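"My mother washed plates for other people, I wash them for myself"

Kátia Mendonça opened her lunch room in Drostcombe with 2 gas burners and a loan from her brother-in-law. Today she cooks for 106 people on a normal working day, and in March, when the fishing boats are back, it can be 200. I met her at four in the afternoon, the only hour when she sits down.

She poured the coffee before I could take out my notebook. "You want to ask me about the recipes," she said. "Everybody wants the recipes. But a lunch room is mostly washing and waiting."

She learned this from her mother, who worked in a hotel kitchen in Sirnley and came home with red hands. Kátia did her school homework on a box behind the sinks. "I knew the cook by his shoes," she told me. "I was small and I looked at the floor."
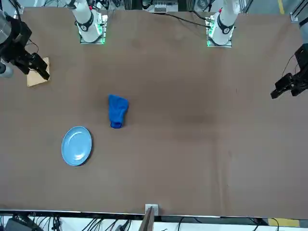 The first winter was hard. The rent was 3000 for the season and had to be paid before the first guest came in. She made only one dish a day, usually beans with pork, and people complained. One of them was Gervásio Frota, a retired ship painter, who told her that the rice was too wet. "He was right, so I was angry with him for one week," she said, and laughed. He still comes, and he still gives his opinion on the rice.

I asked if she ever wanted a bigger place. She thought about it for a long time. Two years ago Urs Lanz, who owns the bakery building, offered her his ground floor. She went to see it three times and refused.

"It had a beautiful window," she said. "But from the kitchen I could not see the people eat. I need to see if they leave something on the plate - then I know what to change tomorrow."

Her daughter Lindalva now does the ordering and would like to open in the evenings. Kátia is against it for the moment. At a quarter to five she got up to put the beans in water, and we finished our talk standing.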